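How to Use Airline Miles for a Short Flight Without Wasting Them

By Leokadia Adamczyk
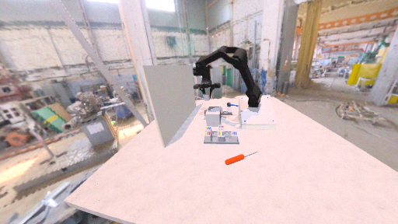 A black robot arm over a pale tabletop, in a computer-rendered hall.

I get a lot of mail from readers who have a small pile of miles sitting in an account and no idea what to do with it. They aren't frequent flyers. They took a couple of long trips, signed up at the gate, and now they have 2,427 miles and a newsletter they never open. So let's sit down together and go through it slowly (put the kettle on, if you like), using the sort of short hop that I take myself when I visit my cousin.

Step 1. Find out what you have

Log in to the airline's own site and look for the page with your account activity. The balance at the top is only half the story. Scroll down until you see the expiration date, and write it on paper or put it in your phone. Some programs keep your miles alive as long as anything at all happens in the account, while others count from the day each batch was earned. If you can't tell which kind you have, call and ask. I once let a whole batch lapse in January, the very week I'd planned to use it, and I'm still a bit sore about that!

Step 2. Look up the cash price first

I know, I know, you came here for a free seat. But please do this before anything else. Search your route for the dates you'd like, with the bag you will really be taking, and note the full price including taxes. My friend Benoît Hamel skipped this and spent a lovely big chunk of miles on a flight that was on sale that same afternoon for less than our lunch.

Step 3. Search for the award seat

Now run the same search with the "pay with miles" box checked. Try a day on either side, and try the early flight as well as the one you'd prefer. Award seats come and go all day long, so a blank calendar at breakfast may look quite different by 6 in the evening. If the airline has partners, check those too, and remember that partner seats don't always show up online. A phone agent can often see more than you can.

Step 4. Do the little bit of math

Take the cash price, subtract the taxes and fees you'd pay on the award ticket, and divide what's left by the number of miles. Multiply by 100 and you have the value of each mile in cents. Compare that with what you'd get on another trip you have in mind. On short routes the fees can eat up nearly the whole saving, and then I'd pay cash and hold on to the miles.

Step 5. Top up carefully

If you're a little short, see whether a family member can share miles with you, or whether the airline has a shopping page or a hotel partner. Buying miles outright is usually sold in blocks of 1,000 — check the price of a block against the value you worked out in Step 4 before you reach for your card.

Step 6. Book, then read the change rules

Save the confirmation email and open the part about cancellations while it's fresh. You want to know whether the miles go back to your account, how long that takes, and whether there's a fee for putting them back. Then choose your seat, add your bag, and check that your name matches your passport letter for letter. Elżbieta Nowakowski wrote to me about her missing dot over the "z", and the agent told her to leave it off the booking, as the name at the bottom of the passport page is printed in plain letters.

If your balance is still too small after all this, look at seat upgrades or bag fees, which some programs let you cover with miles. Next month I'll go through family accounts and who is allowed to book for whom.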